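Endevlow 开放日常见问题

本页由 Reron 开放日接待组整理,适用于 Urkville 场地的所有参观场次。报名之后请先看一遍,页面末尾有联系方式。内容会随场次调整,以出发前一天看到的版本为准。

一、报名与到场

开放日什么时候举行?

四月起每周一场,都在星期一下午。两点签到,两点一刻开始讲解,四点半结束。遇到公众假期顺延一周,不另外补场。

每场多少人?

每场17人。满额之后系统会自动转入候补,有人取消时按候补顺序发通知,收到通知后请在当天晚上八点前确认,过时名额转给下一位。

要收费吗?

参观和观看演示免费。动手体验需要占用设备,每人收200元押金,离场时原路退回。只看不动手的访客不用交。

可以带孩子来吗?

可以。12岁以上可以参加动手体验,需有一名成年人陪同;更小的孩子可以观看,请家长牵好,不要让孩子进入操作区。婴儿车请停在签到台旁边。

怎么过来?

Urkville 园区南门下车,步行到二号楼,从正门进。北门下午三点以后只出不进。开车的访客在签到时登记车牌,可以免两小时停车费,超出的部分自理。导航上有两个“Urkville 二号楼”,请选地址里带“南区”字样的那一个,另一个是仓库,要绕很远才能过来。

迟到了怎么办?

讲解开始后半小时内到的,签到后直接跟上队伍。再晚就只能看演示,动手体验的分组已经排好,没办法插进去,押金照退。

二、看什么

开放日主要看哪些内容?

分三段。第一段是讲解,介绍 Endevlow 项目在做什么。第二段是现场演示,由操作员拿着手持夹爪在家居布置的区域里完成几项日常动作。第三段是动手体验,访客分组上手。三段都在同一层,中间休息十分钟。

Endevlow 是什么项目?

Endevlow 是 Reron 的一个数据采集项目,研究怎样让机械臂学会做家务。采集的时候不需要机械臂在场,人手里拿着夹爪去做动作,夹爪上的相机把过程录下来,再用这些记录训练模型。项目文件里有时写作“手持示教”,说的是同一件事。

夹爪长什么样,重不重?

外壳是灰色的塑料件,前端是一对黑色的软指,捏合时中间呈V字形。软指内侧有细密的纹路,夹光滑的东西时不容易打滑。外壳上方带一块黑白方格的标记。重量在签到台有实物可以试拿,多数人单手就能拿稳,连续举十分钟以上会觉得手腕酸,体验环节中间安排了放下休息的时间。

那个黑白方格是做什么用的?

定位用。软件看到方格,就能算出这只夹爪此刻的位置和朝向。一个人同时拿两只夹爪时,左右两只的方格要互相认得出来,所以请不要用手指遮住它,也不要贴贴纸。以前有小朋友在上面画过画,那一只后来换了面板。

为什么要布置成家里的样子?

模型最后要用在家里,采集环境当然要接近家里。展区里有一道弧形的白色隔墙,墙上嵌了方格架,架上摆着几本红色封面的书和一小盆绿植,旁边挂着一面椭圆形的镜子,下面是白色梳妆台。隔墙另一侧就是开放式办公区,同事在那边正常上班,经过时请放低声音。

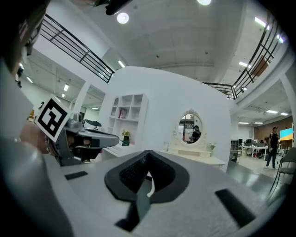 有人在上一版页面下面留言,说自己看完演示还是没弄明白,既然动作全是人做的,机器人到底在哪儿。留言里还建议把讲解和演示的顺序对调,先让大家看一遍动作,再讲原理,这样听的时候心里有数。

机械臂那一步在另外的地方进行,开放日不展示。人做动作,记录交给模型,模型再去控制装着同款夹爪的机械臂。对调顺序的建议我们收到了,目前仍是先讲后演,主要考虑到操作区的安全事项必须在开始前讲完。下一轮排期时会再讨论。

现场能看到机械臂吗?

开放日的讲解里有一段三分钟的视频,内容是机械臂开柜门和放杯子,速度为原速,没有加快。视频里有一次没放稳,我们没有剪掉。想看实机的团体可以另外预约 Maeng 实验室,那边每季度接待一次,条件和流程见本页第五部分。

三、演示环节

演示做哪些动作?

固定的有四项:拉抽屉、取放小件、翻书、把盆栽挪到旁边。每项做三遍,第一遍正常速度,第二遍放慢并讲解,第三遍请一位访客指定物品的摆放位置。操作员不会提前知道摆在哪里。

演示时站在哪里看?

地面上贴了黄线的场次请站在线外。没有贴线的场次,听讲解员安排,和操作员保持一臂以上的距离。操作员眼睛盯着手上的动作,不一定注意得到身后有人。拍照可以,请关掉闪光灯,强光会影响夹爪上的相机。

演示失败了会重来吗?

会。失败的那一遍也会保存,标注为未完成,对训练同样有用处。请不要在操作员做动作时出声提醒“左边一点”之类,做完一遍再提问。

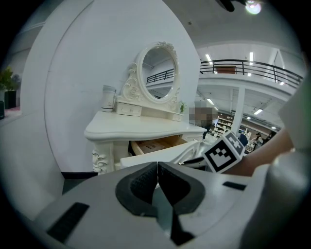
拉抽屉是四项里提问最多的一项,单独说明一下。常见的疑问是拉到什么程度才算数,是拉开一条缝就行,还是要拉到底。我们的标准是从正前方能看到抽屉里面放的东西。拿梳妆台正面的抽屉来说,像图中这样开着,里面浅棕色的纸板已经露出来,就算达标,不要求拉到底。拉的时候夹住拉手中段,匀速往后退,手腕不要转。台面边缘是弧形的,夹爪容易蹭到,新手先把手放低再往前伸。

为什么同一个动作要反复做那么多遍?

模型需要见到各种细微的差别。同样是拉抽屉,人站得偏左一点,手抬得高一点,记录下来就不一样。拉抽屉这一项目前的合格记录是182条,其中一部分来自往期访客的体验环节,剩下的由操作员完成。这个数还不够用,所以演示和体验都会继续安排这一项。

记录里会不会拍到我?

夹爪上的相机朝前拍,站在前方的访客有可能入镜,镜子里也可能照到人。入库之前会对人脸做模糊处理。不希望入镜的访客请在签到时领一条橙色挂绳,讲解员会把您安排在相机拍不到的一侧,拍到的片段我们在整理时删除。

声音录不录?

不录。夹爪没有接麦克风。讲解时用的扩音器也不录音。

四、动手体验

体验怎么分组?

四到五人一组,每组一位指导员,轮流上手,每人八分钟。没有轮到的时候请坐在靠墙的椅子上等,不要在操作区里来回走动。

需要提前练习吗?

不用。指导员会先带大家空手比划一遍,再拿夹爪夹几样轻的东西找找手感,然后才开始正式录制。惯用左手的人不用特别说明,两只夹爪都要用到。

穿什么衣服合适?

请穿袖口不太宽大的上衣和平底鞋。宽袖子会挡住标记,也容易挂到东西。手链和大号手表建议摘下来放进口袋,贴身的细腕带没有关系。头发长的请扎起来。裙装可以参加,但有一项需要弯腰,自己觉得方便就好。

双手操作有什么要领?

两条手臂向前伸出,夹爪朝前,两只夹爪之间留出距离,不要交叉。开始录制前先看标记块上的绿色指示灯,两边都亮了再动。灯灭了就停在原处,叫指导员,不要自己去按开关。低头看手是正常的,看久了记得抬头确认一下前面有没有人。

起始姿势要求统一:站直,双臂前伸,夹爪对着要操作的家具,保持三秒。结束时回到同样的姿势,再保持三秒。很多人做完最后一个动作就顺手把夹爪放下了,那一条只能作废重录。

地上的线会不会绊到人?

体验区的地面上有数据线、电源线和插线板,走动时请看脚下,不要踩在线上,也不要跨着线站。椅子旁边同样有线,挪椅子前先低头看一眼。拆开检修的夹爪有时会直接放在地上,请绕开,不要捡起来。地面反光比较明显,刚进来的时候可能看不太清楚线的位置,站一会儿适应了再往里走。

中途手酸了怎么办?

告诉指导员,等他接手后再松开。不要把夹爪直接搁在桌沿上,标记块磕坏一个角就可能读不出来。休息之后可以接着做,时间不重新计算。

弄坏了东西要赔吗?

正常操作中的损坏由我们承担,包括家具和摆件。没有按指导员要求操作造成的损坏,从押金里扣,最多扣完为止。到目前为止扣过一次,是有访客拿夹爪去夹自己的手机,摔在了地上,夹爪的软指也撕开了。

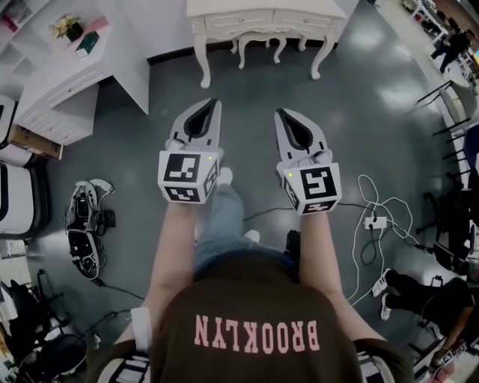 体验完能拿到自己的那份记录吗?

可以拿到一小段视频,就是您手上那只夹爪录下的画面,已经做过模糊处理。签到时留了邮箱的,下一个工作日发出,链接保留两周。原始数据文件不提供,里面带有标定参数,离开我们的软件也打不开。

我做的动作会被用来训练吗?

签到表上有一栏可以选。选“同意”,合格的记录会进入数据集;选“不同意”,体验照常进行,结束后当场删除。没有勾选的一律按不同意处理。选了同意之后又改主意的,一个月内写邮件来,告诉我们场次和组号就可以,不需要说明理由。

五、团体与其他

学校或公司能包场吗?

可以,人数上限同样是每场17人。超过的话请分成两批,分别申请。学校团体需要带队老师全程在场,公司团体请指定一位联系人。包场安排在上午,与公开场次不冲突。申请至少提前三周提交。

去 Maeng 实验室参观有什么条件?

只接受团体,每次最多12人,需要先参加过一次 Urkville 的开放日。实验室里有运动中的机械臂,不接待未成年人。参观者要穿包住脚趾的鞋,进门前听一遍安全说明并签字。全程约束比较多,停留时间也短,如果只是想了解项目,Urkville 这边的内容更完整。

两处地点能安排在同一天吗?

不能。从 Urkville 到 Maeng 路上要花不少时间,两边的接待时间也排不到一起。

有没有英文讲解?

公开场次只有中文。包场可以在申请表里注明需要英文,我们会尽量安排,排不出来时会提前通知。

场地有无障碍设施吗?

主要参观区在一层,没有台阶,轮椅可以通行。体验区有地线,轮椅访客请提前说一声,我们会把线收到一边,留出通道。上层夹层不在参观路线里。

有吃饭和寄存的地方吗?

二号楼没有餐厅,南门外有便利店。签到台可以寄存背包和外套,不收贵重物品。参观区内请不要饮食,带盖的水杯可以带,放在椅子下面。

想取消怎么操作?

在报名确认邮件里点取消就行,前一天中午之前取消不影响下次报名。没有取消也没有到场的,一个月内不能再报公开场次。已交的押金自动退回,三个工作日到账。

还有别的问题找谁?

回复报名确认邮件即可,接待组工作日上午统一回复。当天现场的问题直接到签到台问。对 Endevlow 数据格式、合作采集之类的技术问题,请在邮件标题里写上“技术”两个字,会转给项目组,回复会慢几天。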